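Help > Tableware > Stoneware care FAQ

Stoneware care: frequently asked questions

August 29, 2022
By Markos Mavromatis

Can I put my Olier plates in the dishwasher?
Yes. All glazed pieces in the Olier range can go in, top or bottom rack. Leave a gap between plates so the rims don't knock together.

What about the microwave?
Fine for reheating. Don't heat an empty bowl, and take care with the handles on mugs, which can get hotter than the drink.

Can I use a bowl straight from the fridge in a hot oven?
No. Let it come back to room temperature first. A sudden change is the most common cause of cracks - and cracks of this kind are not covered by the guarantee.

How do I get rid of grey marks left by cutlery?
They are traces of metal sitting on top of the glaze. Make a paste of bicarbonate of soda and water, rub it on with a soft cloth, leave for 5 minutes and rinse.

Do I need a mat under my plates?
It depends on the table. The foot of each piece is left unglazed and can scratch a soft or polished surface. Any cloth or woven mat will do.
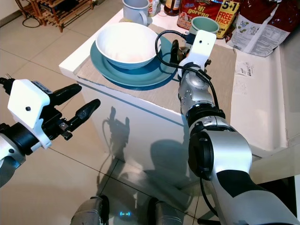
Photo: Cusdale

Can I mix colours in one order?
Yes. Plates, bowls and mugs are sold singly as well as in sets of 4, and you can choose a different colour for each.

My new bowl isn't quite the same shade as my old one. Is it faulty?
No. Glaze varies a little from one firing to the next. If you want a close match, order everything together.

One piece arrived broken. What should I do?
Email us a photo of the piece and the box within 17 days of delivery. We'll send a replacement - you don't need to return the broken one.

Do you still sell the Pappas range?
It was discontinued in January. The Brondeck shop has some side plates left, but they can't be ordered online.

Related questions
Delivery and returns
Caring for wooden boards
Removing tea stains from mugs
Brondeck shop opening hours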